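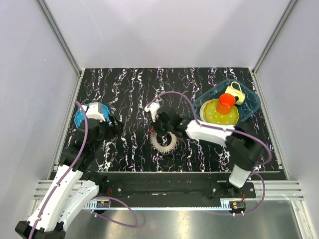
Two white arms over the black patterned surface.

1/ Wumpini Aryee stays at Vumesach until the end of the season. The club confirmed it this afternoon. I know many of you wanted the trade to Prondow, so I will write what I think.

2/ Prondow offered a young guard and a second-round pick. For a center who plays every night, this is too little. I would also say no.

3/ Aryee now has 445 rebounds for the club. He reached this number in December, in the home game against Clemik, and he played the last quarter with four fouls. The coach did not take him out. I was nervous, I admit it.

4/ His free throws are still a problem - 60 percent is not enough when the game is close. Annan fouled him on purpose three times in the last two minutes, and it worked for them. 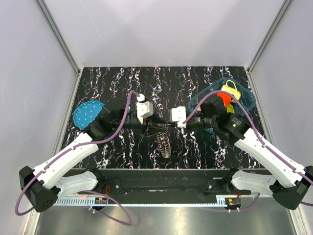

5/ My bigger worry is how Vumesach plays against the double team. When Aryee gets the ball in the low post, the second defender comes very late from the other side, and our guards stand and watch. Look at the two arms here, one from the left and one from the right, and they meet near the center. Prondow closes on him with the same shape. He needs one teammate who cuts to the basket at that moment.

6/ There are 9 games left. If they win five, I think they are in the playoffs, but the road game at Clemik is a hard one.

7/ To the person who asked me about tickets: the upper section is sold out, I checked at noon. Some seats behind the basket are still there.

Contact | © All rights reserved | Back to top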